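Parts sorting table, monthly safety check
Catbridge workshop, bench 18
Checked by: Severin Pfister
Date: July 10, 2024

1. Table top clean and stable. OK. The two halves stand level, I pushed on both sides and nothing moved.

2. Trays without cracks. OK, with comment. The yellow trays are scratched on the floor but still good. Please wipe them before the next check, I found dust and one smudge.

3. One kind of part in each tray. Not OK. Rosalie Hofstetter has asked for this already in the last report. Connectors and circuit boards must not share a tray.

4. Steel tray lined with paper. OK. The paper should be changed when it has holes or oil on it.

5. Wires of the small parts not hanging over the table edge. To be watched.

6. Solenoids stored without power. OK. Kirsty Gourlay keeps the supply locked.

Trays and parts at bench 18:

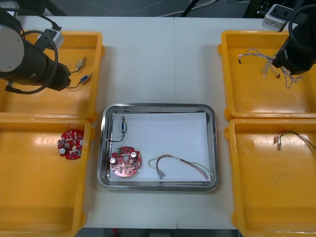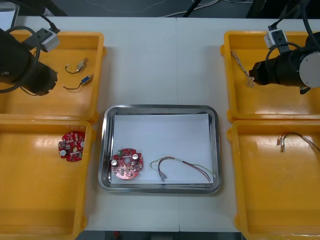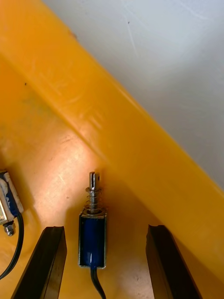 7. Labels readable. Not OK. Two labels on the Brunner cabinet have lost their print. I ordered a new roll with 70 pieces.

8. Antistatic wrist band tested. OK, value is in the book on page 82.

9. Fire extinguisher reachable. OK, but somebody had put a carton before it. I took it away.

Open points go to Wanda Grabowska. Points 3 and 7 must be closed in 10 days. The big electrical check comes in October.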